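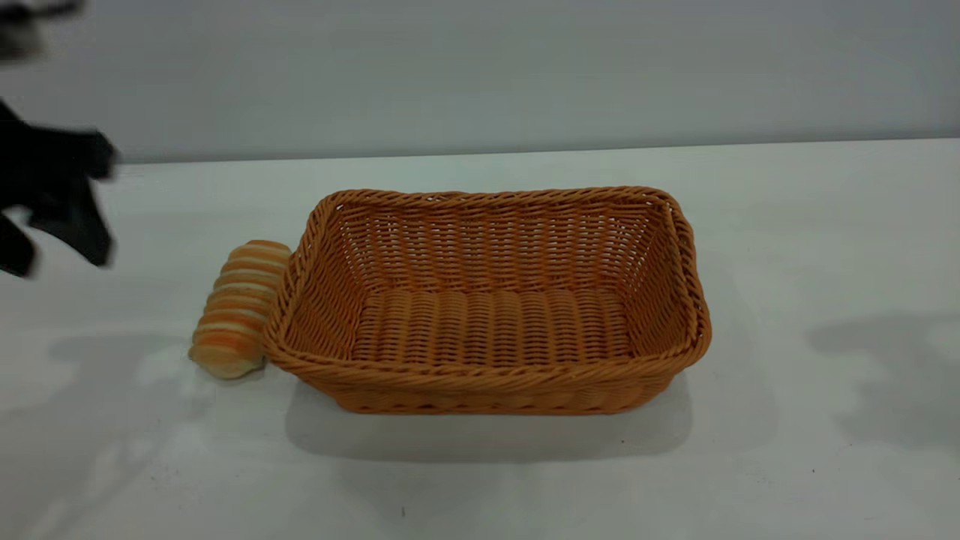 Maribel Oduya

For my final project in the makeup effects course at Istley I made a moth creature, head and neck only, and this report is how I got there. I went in with zero silicone experience. Everything I'd done before was liquid latex and toilet paper on my own face in the bathroom, plus a lot of Halloween zombies for cousins who couldn't sit still. So when the assignment sheet said "original character, encapsulated silicone, at least two appliances," I got very excited and then a little sick.

The character is called Kuranik. I'd been doodling this guy in the margins of my notebooks since high school (he used to have four arms, we don't talk about the arms). He's an old moth who lives up in a bell tower and has been there so long that his fur has gone patchy and the skin under it is showing. I wanted him to look tired and kind of sweet. A lot of insect makeups go straight for gross, and I love gross, but I wanted somebody's grandpa.

The life cast

My model was a friend from the acting program with a nice long neck and the patience of a rock. We did the alginate and plaster bandage cast in the morning, before the studio got busy. I mixed my first batch of alginate way too warm and it started going off in the bowl while I was still buttering it around the ears, so that one went in the trash and we started over with cooler water. Second try was fine! There was one big air bubble under the chin and I filled it with clay on the plaster positive and moved on.

If I did this again I'd put the bald cap on more carefully. Mine had a fold at the back and the fold shows up in the cast, and then it shows up in everything you make from the cast. I spent an entire evening sanding it off.

Sculpting

I split the makeup into 3 pieces: a forehead and nose piece, a chin piece, and a cowl that covers the back of the head and comes down the neck. My instructor thought the forehead and nose should be separate. I kept them together because I hate hiding a seam across the bridge of the nose. I still think that was right for this design, though it did make the mold bigger and a real pain to lift.

The sculpting took me most of October. The big shapes were quick, I had the brow and the droopy muzzle blocked in on the first night. Then came the texture, which I did with a cut-up kitchen sponge, a wire loop and a stiff brush with a bit of lighter fluid on it to soften the edges. I pressed the wrinkles in through plastic wrap so they'd come out rounded. My first pass looked like a raisin. Every single wrinkle was the same depth, all over the face, and it read as one flat pattern from two steps away. I smoothed nearly all of it back down and only put deep ones where his face would bend.
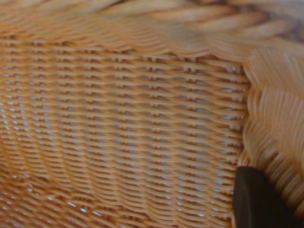
The edges were the other thing. You want the clay to thin out to nothing where it meets the skin, and I kept leaving a tiny ledge because I was scared of scraping into the plaster. Scrape into the plaster a little. It's fine.

Molds and casting

I made the molds in fiberglass-reinforced gypsum, which our studio tech prefers over resin for student work. The cowl mold was in two halves and it weighed a ton. I forgot to put pry points in the forehead mold and had to get it open with two screwdrivers and a lot of swearing, and I chipped a corner. The chip was outside the cutting edge, thank goodness.

For the silicone I used Skanier, the soft platinum one, with deadener mixed in. I got it from Carretero, a little supply shop across town that sells it by weight, which is great if you're a student and don't want to pay for a gallon of something that expires. I went through 1120 grams total, counting the two forehead casts that failed. The first one failed because I'd worn latex gloves while I was cleaning the mold. Platinum silicone hates latex. I knew that! It was on a quiz! The surface stayed sticky along the whole left cheek and never set up. The second failed because I didn't clamp the mold tight enough, and the edges came out as thick as a slice of cheese.

Third one was beautiful. I held it up to the window and the edge just disappeared.

I tinted the base a grayish pink with flocking mixed in, so there'd be some life under the paint. It looks like lunch meat in the bucket. Once it's on a face with paint over it, though, you get that depth that latex never gave me, and I don't think I can go back.

The fur

OK so this is the part I'm proudest of and also the part that nearly sank me. I punched the hair on the forehead piece by hand, one needle, a few fibers at a time. I'd set myself a goal of 3000 punches for the brow and the top of the muzzle, and I kept a tally on an index card taped to my lamp. I hit it. I also gave myself a blister on my thumb and watched a very long baking show in the process.

I used a mix of yak and a cheap cream-colored synthetic. The yak alone was too shiny and the synthetic alone looked like a bath mat, but blended together they had this dusty quality I loved. For the cowl I laid the hair with adhesive instead of punching it, because there was no way I was finishing otherwise. Up close you can tell the difference. The laid hair all lies in one direction and the punched hair sort of stands up and has opinions.

The antennae are feather quills with trimmed ostrich on each side, set into a wire base under the cowl. They bounced when my model walked, which I hadn't planned for and was thrilled about.

Application day

We started at six in the morning and the whole thing took 7 hours, including lunch through a straw. I'd guessed five. The cowl went on first, then the chin, then the forehead over the top. Most of the extra time was the blend line along the jaw, where I'd used too much adhesive and trapped a wrinkle and had to take it back up with remover and let the skin rest.
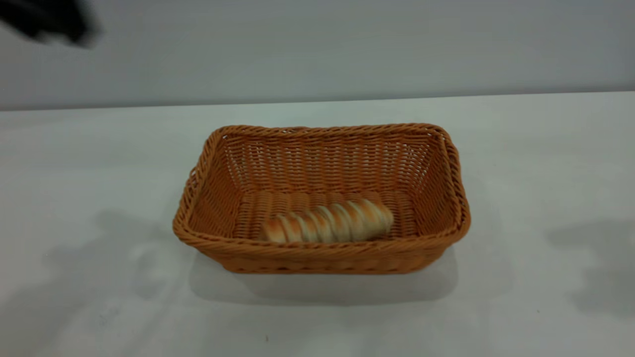

Painting went faster than I'd feared. I used alcohol colors in thin washes, flicked on with a chopped brush, starting with reds and purples around the eyes and nose and then knocking it all back with a sort of olive. Then I dry-brushed a pale tan over the high points and dusted translucent powder on the fur so it would look like wing scales had rubbed off on it. The contacts were solid black. My model could only stand them for a short stretch, so we put those in last.

The movement in the brow was great. The chin was stiffer than I wanted, and when he smiled the corners of the mouth buckled a bit. I think I sculpted it too thick right there and should've used more deadener in that piece.

Grades and notes

I got high marks on the sculpt and the hair, and lower marks on the edges around the mouth, which I agree with. The written feedback said my reference board was thin, and yeah — it was a bunch of moth photos and one picture of a bell. Next time I want to look at more old people's faces, and at how fur on real animals wears away at the elbows and ears.

Things I'd change: a separate thinner lip piece, nitrile gloves in every single drawer I own, and starting the hair two weeks earlier. I'm already sketching a partner for him for the spring show. She's a beetle, so there's a shell to figure out, and I've been reading up on vacuum forming at night when I should be asleep.

Contact: use the student gallery form | © Maribel Oduya, all rights reserved | Back to top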